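4 min read

The Cable

My aunt left me the house in Kondutthorpe and a box of things she had not gotten around to throwing away. The house was the easy part. It sold in April to a couple who wanted the yard. The box came home with me and sat by the door until I got tired of walking around it.

Most of it was paper. She had kept the manual for every machine she ever owned, including a Valtent bread maker that caught fire before I was in high school. Under the manuals was a recorder, the small kind people used for dictation, and under that was a black cable in a knot.

I put the cable on the table and looked at it for a while. I am not patient with knots. My aunt was. She used to sit at the kitchen counter with a necklace and a pin and not say a word for an hour, and then hand the necklace back to you straight.

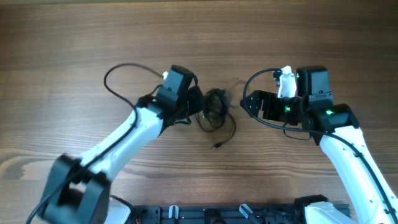
The recorder would not turn on. I held the button down and counted to ten, and then I tried it again with the button on the other side. The screen stayed gray. I figured it had been in the box for 2 years at least, and probably longer, so the battery was flat.

I called the Korletey company, whose name was on the back, and listened to music until a man picked up. He asked for the model number. I told him 1453. He said they had stopped supporting it, but that it could hold up to 800 recordings if the memory was good. I asked if any cable would charge it. He said he would try the one that came with it.

So I went back to the table. I wanted to find the small end first, the one that went into the recorder. The big end was no mystery. The small one I had to follow with a finger, over and under, losing it and starting again from the outside.

It was late afternoon by then. The people upstairs had come home and were moving chairs. I thought about just buying a new one. The Ninotum store on the corner had a whole wall of them, and I could have been there and back before dinner.
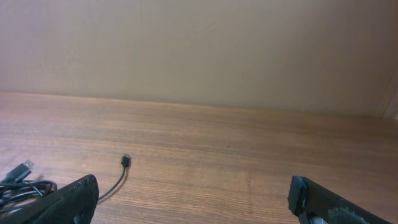 The small end, out on the table at last.

I plugged the recorder in by the lamp and went to make eggs. When I came back the screen had a battery on it with one bar, and the bar was blinking. I ate standing up.

There were six recordings. The first was my aunt reading a grocery list. Onions, dish soap, stamps. The second was the same list with one more thing on it. The third was her asking if it was on, and then the sound of her putting it down on something hard, and then a radio in another room for eleven minutes. I listened to all eleven.

The fourth and fifth were phone numbers. I wrote them down, though I had no plan to call them.

The last one was longer. She was telling somebody how to get to the house from the train, and she was doing it slowly, so they could write. Left at the bank. Past the school. If you come to the river you have gone too far. I knew the way. I had walked it most summers, and I still got out a pencil. At the end she said, "The key is where it always is," and there was a click.

I never knew where it always was. When I was a kid the door was open, and later on she heard me coming and opened it herself. The lawyer had given me a key in an envelope and I had given that to the couple. There was another one somewhere, under a pot or up on a beam, and it belonged to them now. 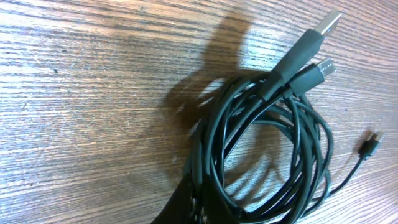

I unplugged the recorder when the battery was full and set it on the shelf over the sink. Then I wrote the couple a note. I said there might be a spare key outside, that I couldn't tell them where, and that if they found it they should keep it. I put in the directions from the train too, in case they had people coming.

The cable I wound around my hand and tied with a bread tie. I put it in the drawer with the batteries.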